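Kosham open day - notes from the bench demo
Posted by Maeve Fahy, August 11, 2021

I went to the Kosham open day and said I would write up the robot soldering demonstration for those who couldn't make the drive. The session ran 34 minutes, most of it at a single station, with questions taken throughout. No handouts. Gianni Tedesco from Kosham did the talking.

The stated aim is low-volume rework, the sort of job where a board comes back with one bad joint and it isn't worth programming a proper cell for it. The arm holds the iron. A multi-fingered hand does the positioning and cable handling. Tedesco was clear that the hand is the research part and the iron is the easy part.

Approach to the joint was slow. He gave the dwell as 2 seconds, set by hand, with no feedback from the tip. I asked about tip wear and he said they re-teach the tip position after every change, manually, by touching off on a reference pin. 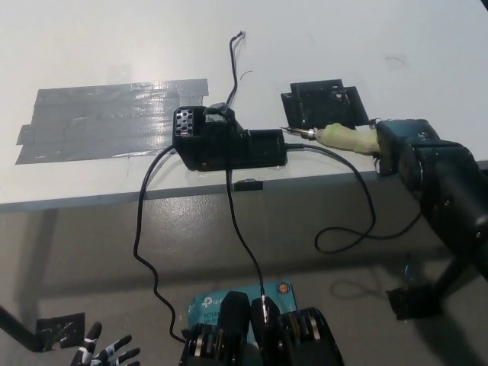 Repeatability was the other thing people kept asking about. The iron goes back to its taught position well enough in free air. The trouble starts when the cord pulls on the handle, as it puts a side load on the tool that changes with the pose. They are looking at an overhead support for September.

Happy to answer what I can.

----

fluxpot
Thanks for writing it up. Is the handle clamped, or are they just gripping a stock iron? If it's gripped, I wouldn't trust the tip position past the first few joints. Handles creep.

----

Maeve Fahy
Gripped. The handle has a wrap on it, pale yellow-green and fairly lumpy, and the arm closes on that. I asked if the wrap was for friction or for diameter and the answer was both.

----

bundgaard_user
A lumpy wrap is a poor datum. We ran a Bundgaard cell at my last job with the iron in a split collar, one screw, and never had to think about it. A machined collar costs less than the labour of re-teaching after every tip change.

----

kelpline
I was at the same session and came away with a different view. A collar fixes the tool to the arm for good. Their point was that the arm should be able to put the iron down and pick up something else, and there was a black printed bracket on the bench near the tool. If you want tool changes without a tool changer, you have to live with some slop in the grip and correct for it.

----

bundgaard_user
Then correct for it. Touching off by hand on a pin isn't correction, it's set-up. A camera looking at the tip would do it in one move.

----

kelpline
Agreed on the camera. I asked and Tedesco said it was next on the list after the cord.

----

tinwhisker
What did they do for fume extraction? Our open day at Westero got shut down early over exactly this, and that was with two irons going.

----

Maeve Fahy
It wasn't covered in the talk and I didn't ask. I can email him. They only made 8 joints in total, if that helps.

----

fluxpot
8 joints in 34 minutes is not a rework rate anyone will pay for.

----

Maeve Fahy
It was a demonstration with people interrupting every minute or so, me included. I wouldn't read a cycle time out of it. He didn't claim one.

----

oldmate_reflow
On the cord: swap it for silicone. The stock PVC ones go stiff and then soften when they get warm, so your side load drifts over a session. We did this at Banedside on a hand station purely for operator comfort and the difference was large. It would be a cheap test before anyone builds an overhead support.

----

Maeve Fahy
I'll pass that on. I don't know what the current cord is made of. It's black and it hangs in a loose loop over the front of the table, so there's plenty of slack in it at least.

----

bundgaard_user
Slack helps until it catches on the table edge. I'd still go overhead.

----

tinwhisker
Is the September session open to everyone or do you need to be on the Kosham list?

----

Maeve Fahy
On the list. Ask at the front desk and they'll add you.

Contact the moderators | Copyright 2021 | Back to top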